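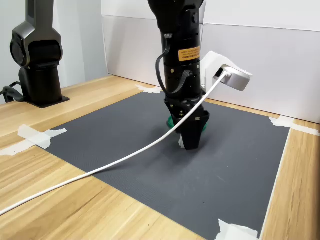

Automation and Work, Unit 4: The Packing Bench
Notes by Kyriaki Nikolaidis

Welcome back! Today we leave the big welding lines behind and look at small arms on ordinary tables, the kind that sit a few steps from the people who used to do the whole job by hand. I love this part of the course, so stop me if I run over.

Our case is Fultach, a contract packer with 40 people on the floor. Before the arms came in, a bench worker at Fultach handled 300 lids in an hour, mostly by feel. Read the Hennessy chapter for how the shift was organized then (pages 17 on, the interviews are wonderful).

Key terms: task, job, handover, exception.

A task is one thing done once - pick up a lid, put it down. A job is the whole bundle, including noticing that the lids look wrong today and walking over to tell someone. Arms are bought to do tasks. Keep the two apart in your essays, please!
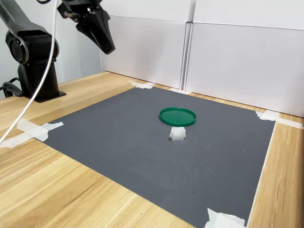
Fig. 4.1. Green lid resting on a small white block, gripper above.

Look how much a person would do here without thinking. You'd see the tilt, slide a finger under the rim and lift. For an arm, every one of those is a choice somebody has to make and write down, and at Fultach the best choices came from the packers. They knew which lids slip and which way to turn them.

So what changed for them? Less wrist pain, for one. More standing and watching, which several people disliked a lot. And a new kind of skill: teaching positions, judging when to step in, clearing the exceptions. 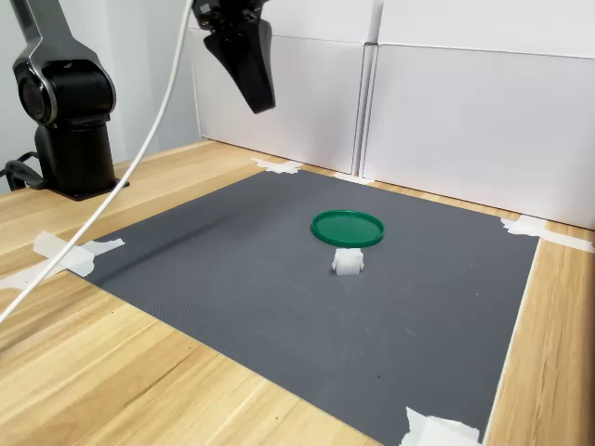
The pay question came up fast. If a packer spends half the morning setting up an arm, is she still a packer? Vesidus, the second firm in your reader, made a new grade for it. Fultach didn't at first, and the arguments went on until March.

For next time: read the Rurkum report, section 2, and bring one job you know well, split into its tasks. Room 218, same hour.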